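August 22, 2025

I have been trying to cancel my gym membership since January. The gym is called Pumum, which should have been a warning, and I joined it the way everyone joins a gym, in a mood.

Joining took 2 minutes on my phone. Leaving calls for a signed letter, mailed to an office in Salem, 30 days ahead of the billing date. I don't own stamps. I borrowed one from Ute Lenz across the hall, who has a whole roll and looked at me with pity.
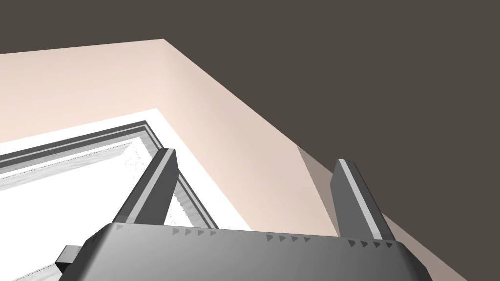

The letter went out in spring. In June I got a cheerful email saying they missed me, and in July they charged me again. I called and reached a young man named Afiq Krishnan, who was very nice about the whole thing and could do nothing at all. He could see my letter in the system – he read me a bit of it, which was embarrassing, as I'd used the word "henceforth." It had been filed as a suggestion.

He offered me a free towel.
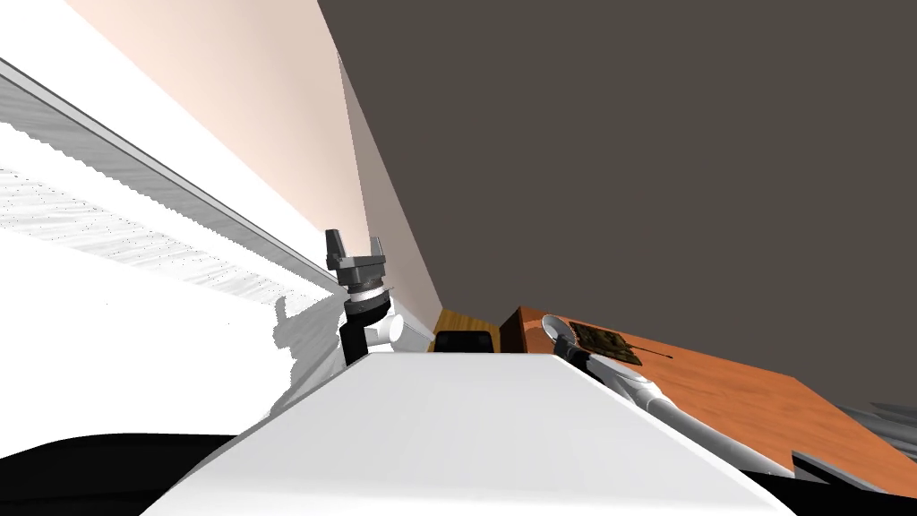 My sister thinks I should just start going, now that I'm paying for it anyway. She walks everywhere and has never been inside a gym in her life, so I don't know where she gets the nerve. I did look up the class schedule. There's a beginner stretching thing at six in the morning, and I closed the page.

A second letter went out yesterday, certified this time. I owe Ute a stamp.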